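Chapter 4
Wood Surfaces and Their Care

Timber has been cut, dried and joined in the Wustell district for generations, and most of the furniture made there is still finished by hand. This chapter deals with what happens after the joints are glued: how a bare surface is prepared, sealed and kept in good order.

Section 4.1 covers grain. Open-grained timbers take up more finish than close-grained ones, and end grain takes up the most. Section 4.2 sets out the sanding sequence used in the Grolteo workshops, which stops at 200 grit for oil and 300 for lacquer. Section 4.3 compares oils, waxes and lacquers by colour, drying time and resistance to spills.

Before you begin, you should be able to:
read a moisture meter
tell heartwood from sapwood
work out the area of a tabletop in square metres

Key terms: figure, grain, grit, sealer, tack cloth

Light and colour

A pale timber rarely stays the same shade. Sunlight will yellow some species and bleach others, and an oil finish usually adds warmth of its own. Keep a labelled offcut in a drawer so that the original colour can be checked later.

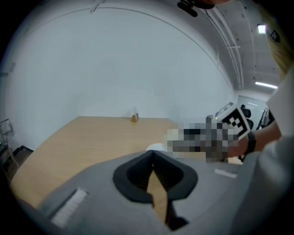
Page last changed: 2020-05-24

Pale honey tones with a faint grain, as on this tabletop, show scratches less than dark stains do, but rings from cups stand out. Treatment of rings is covered in Section 4.5, after the exercises on wax.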